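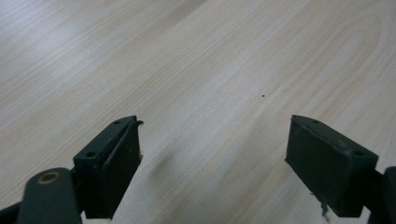 Writing the Incident Narrative
Notes for session 2, Wasthorpe evening course
Kristaps Vasiliauskas
October 15, 2022

Last time we got through the boxes on the run sheet, and I promised we'd get to the part everybody puts off, the blank space at the bottom where you tell what happened. I've read a lot of these over the years (I've written some bad ones too) and I want you to leave tonight able to write one that a stranger can follow.

Start with how the call came in

First sentence: when, who was sent, where, and for what. Use the wording of the dispatch, even if the call turned into something else. If you were sent for an odor of smoke, then you were sent for an odor of smoke, and the fact that you found a dryer on fire in the basement goes in the next sentence. I see people go back and "fix" the dispatch so the story sounds smoother, and then the narrative and the dispatch log don't match and somebody has to call you at home.

What you saw when you got there

Write it in the order you saw it. Where was the smoke coming from, what color was it, was there flame showing, were there cars in the driveway, did anyone meet you. Name the sides of the building the way we name them on the radio – A is the address side, then B, C and D going clockwise. Please don't write "the left side" or "the back bedroom." Left from where? A corner house has people arguing over that one for years.

"Fully involved" gets used much too freely. If you could still put a crew inside, it wasn't fully involved. Say "heavy fire on the first floor, sides A and B" and everyone knows what you had.

What your crew did

Only your crew! If you were on the engine, tell me about the engine. The truck company writes its own. You can mention other units where your work touched theirs ("relieved by the crew from Dureck") but don't describe a search you didn't make.

Compare these. The first is the kind of thing I get all the time:

Crews arrived and made an aggressive attack and fire was quickly knocked down with minimal damage.

And the same job written so it's some use:

Engine crew stretched the 100-foot line through the front door on side A to the kitchen on the C/D corner. Fire in the stove area and the cabinets above it. Fire knocked down from the kitchen doorway. Ceiling opened over the stove to check for extension, none found.

It's longer, sure, but it took maybe a minute more to write, and an insurance adjuster or a new lieutenant can read it and know where you stood. Take "aggressive" out of your vocabulary for this course, and "quickly" along with it. If time matters, give the time.

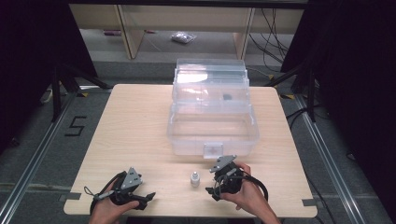
Should I put down what I think caused the fire?

Leave the cause to the investigator and write down what you saw, heard and moved. "Extension cord found under the couch, insulation melted" is fine, "fire was caused by an extension cord" isn't yours to say unless that's your assignment. If the occupant told you something, put it in quotation marks and say who said it.

Doors, windows, and things you moved

People forget this and it matters a great deal later. Was the front door locked when you got to it? Who forced it? Which windows did you break, and which were already broken? If you dragged a mattress out to the yard, say what room it came from. I like to talk this through with the crew before we leave the street – everyone remembers a different door.

A word about times

Take them from the dispatch log. Your watch is wrong, mine is too. We had a garage fire on Tisico Road back in May where one report had water on the fire before the engine had arrived, and that report is still in the file with my initials on it as reviewer. I read right past it.

Names and private matters

Occupants' names go in the name fields, and in the narrative they become "occupant" or "adult resident." Medical details belong in the patient report. Don't comment on housekeeping. If storage in the hallway slowed you down, write that the hallway was narrowed by boxes and leave it there.

For next time

Read the Abdelaziz packet, which has the radio transcript and the floor plan sketch, and write the narrative as if you'd been officer on the first engine. Keep it under 40 lines. Typed if you can, my eyes aren't great, and bring 2 copies so you can trade one with the person next to you and mark each other's up. We'll do hydrant and water supply wording after the break.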